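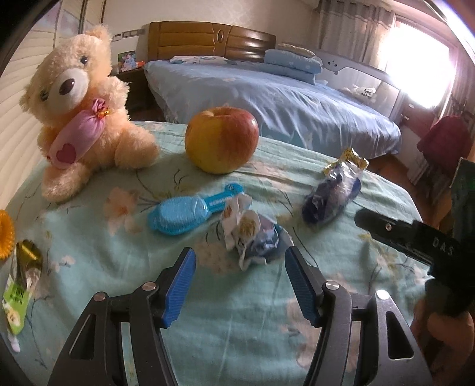
Each-way bet settled at fewer places than advertised

Vulano
Jun 8, 2021
I placed 10 pounds each way (20 in total) on a runner in a handicap through the Pace betting app. The race page said four places at a quarter of the odds when I looked in the morning. My horse came fourth and the bet was settled as a loser. The slip in my account says three places. Which one counts?

Cleltness
The slip. Place terms are fixed when the bet is accepted, and the race page can change before then. Two things to check:
Number of runners at the off. Standard terms for a handicap are three places with 12 to 15 runners and four with 16 or more. A late non-runner can drop the race into the lower band.
Market type. Extra places are often a separate market with its own prices. If you took the ordinary each-way price, the extra place doesn't apply.
If the slip had said four, you would have a claim. Ask for the bet log anyway - it shows the time and the terms.

Clinance
same thing happened to me in December, took them 72 hours to reply and the answer was no. I screenshot the slip every time now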